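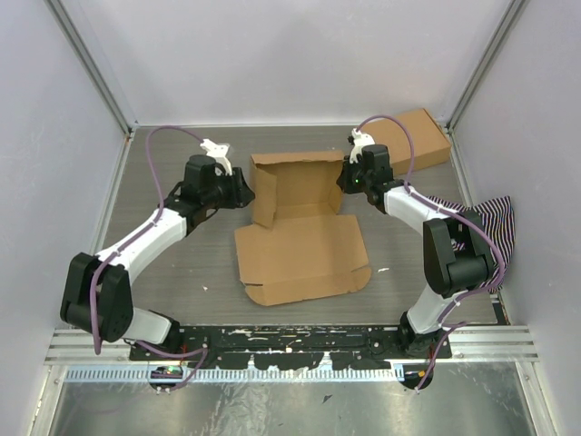

THE FOLDER

Print this page
E-mail this story

Night shift at Ploma, Cell 2, and the left arm would not let go.

That was the first call. Came in at 3:40. I had my boots off. I put them on and went down with the tablet under my arm and the long hex key in my teeth, and by the time I got to the cell it had let go and was on the next box like nothing happened.

So I stood there. Watched it do one. Watched it do another. Flap, crease, tuck, flap. The purple cables swing when the arms swing and you get sleepy looking at them.

Logged it. "Grip release late, left. Self cleared." Went back up.

4:05, same call.

The line boss from Urkberg says any fault that clears itself is not a fault. She says it on the phone, from bed, and I believe her because I want my own bed. But I went down again and this time I stayed. Sat on an upturned crate with the log open. Box 286 was fine. The one after, fine. Then the left gripper closed on the side flap and the right one closed on the other side and the right one opened and the left one didn't.

The arm went home anyway. That's the part. It thought it was empty. The program said open, so open it was, and it swung back with the whole box hanging off it and the box went across the cell and hit the back wall with a slap.

I hit the stop. Everything sagged a little and held.

Quiet. The fans. Somebody's radio over in packing.

Now the rule is you pull the key, you hang your tag, you wait for the lights to drop, then you reach in. I know the rule. I taught the rule to the new kids in December, with the slides and everything. I had one hand past the guard before I noticed the key was still in the panel. Still turned. The stop button was down but the key was turned, and the light on the right wrist was green.

Green means it's listening.

I took my hand back slow. Like you'd take it back from a dog.

Pulled the key. Hung the tag. Waited. Counted to 60 and then did it agian because I didn't trust the first one.

The finger was stuck, is all. A strip of tape off a carton had gone up in the joint and turned to glue. You could see where it had been catching for hours, a shiny place. I scraped it out with the hex key and a rag. Ten minutes of work. Less.

But the other thing. The sensor that's supposed to say closed or open, it said open. The whole time. I held the finger shut with my thumb and looked at the tablet and it said OPEN in nice big letters. I let go. OPEN. Somebody at Vorasier had pushed an update and put in a line that says if you don't hear from the sensor, assume the good thing.

I read that line three times. Assume the good thing.

Called Urkberg. Told her I'm not starting it.

"How many did we get out," she said.

"345."

"And the order is what."

I told her what the order was. She breathed for a while.

"You had your hand in there?"

"No," I said. Then, "Almost."

She didn't say anything about self clearing. She said leave it down, write it up, she'd call Manríquez herself and let them yell at her. I could hear her putting a lamp on.

I wrote it up. Took me longer then the repair. There's a box on the form for injuries and a box for damage and no box for what I had, so I put it under remarks. Key left on, hand past guard, my own fault. I looked at it a good while with my finger over the delete. Left it.

6:00 the day crew came in, coats still on, wanting to know why the cell was dark. I showed them the tag. One of the kids from December reached up and tugged the key hook to see it was really on there, the way I'd told them to.

"Good," I said, and went to find my coffee.

Print this page
E-mail this story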